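Day one of collecting arm demos for Zultitia, so here's a little thread 1/

24th August and I'm already out of coffee. Wrist camera view, mid-swing:

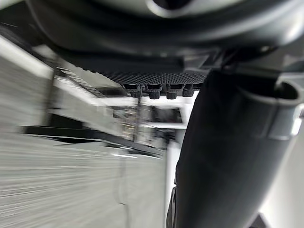 2/ Look at the left half — pure streaks! The arm was moving way faster than it needed to, and that one's on my hand at the controls. The housing and the black part of the arm fill up a ton of the view too, but I'm leaving the mount where it is.

3/ Goal for today was 24 clean runs. I got 18. A run gets tossed if I stop halfway to think, which I do a lot (sorry, Sundaram team, the upload's going to be small tonight).

4/ Do I keep blurry stretches? Yep, if the run itself is good. The model's going to see blur when it drives the arm on its own, so it may as well see some now. I just don't want a whole set of it.

5/ Tomorrow: two new starting spots, slower turns, and I'm capping the speed in Carken before I touch anything. If you've got a speed limit you like for this kind of thing, send it over!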